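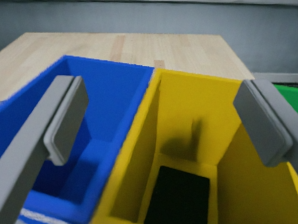
Wrist view, gripper open over the blue and yellow bins.

The first thing Villads Ketilsson told me was to stop being careful.

I had been at Trirance for one morning. I had a desk by the window on the second floor, a chair with a bad arm, and a hand controller on a cable that didn't quite reach. On the monitor was a room that didn't exist, with a wood table in it and an arm over the table. My job was to drive the arm. Pick the block out of one bin, put it down in another, press the pedal, and the room would reset with everything moved a little. Then do it again.

"You're creeping," Villads said. He was standing behind me with his lunch in a paper bag. "You go down to the block like it's going to bite. The model will learn that. It'll creep too."

"I don't want to hit the side of the bin."

"Hit it. It's free."

He went off to eat. I sped up and hit the side of the bin.

I had come from the post office in Plondimbridge, where I sorted parcels for six years until they shut the back half of the building. The ad from Trirance said no experience needed, good hands, patience. The woman who interviewed me had me thread a needle and then asked if I got carsick. I said I didn't, and that was most of it.

The program was called Diden. It kept two views side by side, one from the wrist and one from across the table. The wrist view was the one you worked from. You saw the two fingers and whatever was under them, and when you got low you saw almost nothing except the inside of a bin. After a week I dreamed in that view. I would be reaching for the milk in my sleep and there would be gray pads on either side of it.

Each run had a line at the top saying what to do. Move the block from yellow to blue. Move the block from green to yellow. A run took me 20 seconds when I was good and twice that before coffee. When it was done I marked it keep or toss. If I dropped the block, toss. If I bumped a bin and it slid, toss. If I did it fine but in a stupid way, swinging over the wrong bin first, I was supposed to use my judgment.

Nobody had ever asked me to use my judgment on parcels. I took it seriously. I tossed a lot.

On Thursday Villads pulled a chair over and opened my folder.

"You've got 13 keeps from this morning," he said.

"The rest weren't good."

"Show me one that wasn't good."

I played him one. The arm came over, went down, missed the block on the left side, came up a little, shifted, went down again, and got it. Then it carried the block across and let go.

"What's wrong with that?"

"I missed."

"And then you fixed it." He played it again. "If I only give it the ones where you get it the first time, it never sees what to do when it misses. It misses, and it just closes on air and carries the air over to the blue bin. I've watched it do that all spring. Very smooth. Nothing in its hand."

I went back through the tossed ones that afternoon and changed more than half of them. It felt like cheating. Some of them were embarrassing. There was one where I had dropped the block on the rim and chased it down into the corner, pinching at it, for what seemed like a whole minute. I played that one twice and marked it keep and got up and washed my cup.

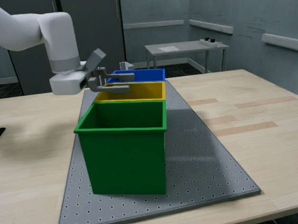

"How many runs do you need before it can learn a task?" I asked him the next day.

"For one task with one block, 200 is usually enough for us to train a first version and see where it goes wrong."

He wrote the number on the whiteboard by the door, and under it he wrote the names of the people on shift, and we each put up a mark when we finished a set. There were Perrin and Oda and a student who came in after three. Perrin was fast. You could hear his pedal from across the room. Oda was slow and hummed, and hers were the ones Villads used when he had visitors.

I tried to work out whose way was mine. I went in high and came straight down. Perrin came in on a slant, already closing. Oda rotated the wrist before she moved at all, got it lined up, and then went. It made no difference to the block. When I asked Villads whether we should all agree on one way, he thought about it for a while and said he'd had that argument at his last job and lost it.

"Which side were you on?"

"I wanted everyone the same," he said. "The trained arm did very well until the lighting changed."

They trained it over the weekend. On Monday there were donuts, and Villads put the screen up on the wall so we could all stand and watch. The log on the side said 2018-05-14 and the name of the run and a lot of numbers I couldn't read. Nobody was holding a controller. Mine was on the desk with the cable wrapped around it.

The line at the top said to move the block from yellow to blue.

The arm sat there. Then it went up high, higher than it needed to, and moved out over the yellow bin, and before it went down it turned its wrist.

"That's Oda," Perrin said.

It went straight down. That was me, I thought, but I didn't say it. It got low and slowed, and for a second it hung there with the fingers open on either side of the block, hardly moving, the way I used to on the first morning. I felt my face get warm. Then it closed and came up and took the block across to blue and let go.

Oda clapped. The room reset and it went again. They had it set for 16 tries. It dropped one on the rim. It went after it, down into the corner, pinching and missing and pinching, and I knew every one of those moves. I could have told you the next one. It got the block up the wall of the bin, lost it, and got it again.

"Where did it learn that?" the student said.

Villads was eating a donut over his hand. "Somebody kept a bad run," he said.

He let the rest of the tries play out. It failed on four of them. On two it shut its fingers on air and carried that over, very smooth, and opened them above the blue bin and waited. On another it couldn't seem to pick between Perrin's way in and mine, and it rocked back and forth over the rim until the time ran out. I don't remember what happened on the fourth.

Villads wrote the four down on the whiteboard and drew a box around them. Then he erased our marks from the week before with his sleeve.

"More misses," he said. "I want you to miss on purpose for a few days. Left side, right side, short, long. Then fix it. Don't be cute about it, just miss the way you'd really miss."

I went back to my desk and unwrapped the cable. It's harder than it sounds. If you try to miss you do it the same way every time, a little to the left, and then you come back too quickly, since you knew where the block was all along. I threw out a dozen before lunch. After lunch I quit looking at the wrist view on the way down and only looked up at it when I heard the small click that meant the fingers were closed.

Perrin got his started right away. I could hear the pedal.

By August they had me on two blocks and a lid. The lid was terrible. But that first afternoon it was still the one block, and at ten to five I came down wrong on the far side, opened up, moved over, and got it, and I marked it keep and pressed for the next one.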